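Workshop > Kits and builds > Arms and benches
10 May build notes moved to Archive

10th May, by Kibet Makori

Overview Parts Setup Spares Contact

Fitley two-arm bench kit

We stock this because people kept asking, and I had doubts about it. Most two-arm kits sold for the home are one decent arm and a second one to keep it company. Jarlath Buckley and I put a Fitley together in the shared workshop at Povside, and I'll tell you what I'd want to know before paying for one.

You get two jointed arms, a gripper for each, the front rail and the cables. You don't get a table or walls. The maker claims 400 grams per arm, and I'd plan on 300. The booklet says setup takes an evening. Ours took three, the last of them spent on one connector.

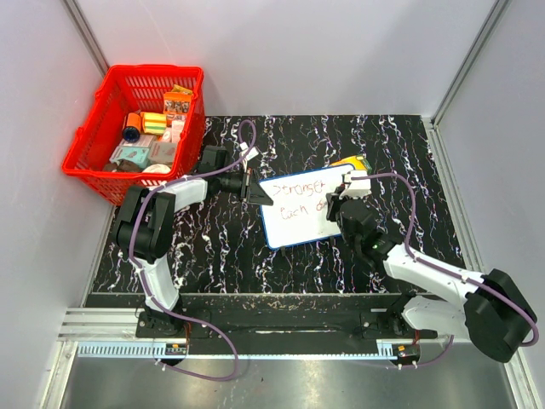
Holding one flat thing between two grippers is where cheap kits come unstuck. If the arms disagree, the object twists, and no amount of fiddling in the software makes up for a base that wasn't bolted down square. Do the bolts first. Then do them again after a week.

Cable routing is left to you, and the booklet's one drawing is no help. Leave slack at the elbow. Victor Kaijage has had his kit since December and has replaced one cable so far, at his own cost.

Spare gripper fingers are £40 a pair, which I think is cheeky. The Zellstead rail fits too, at £154, but I can't see what it gains you.

Returns accepted unbuilt only.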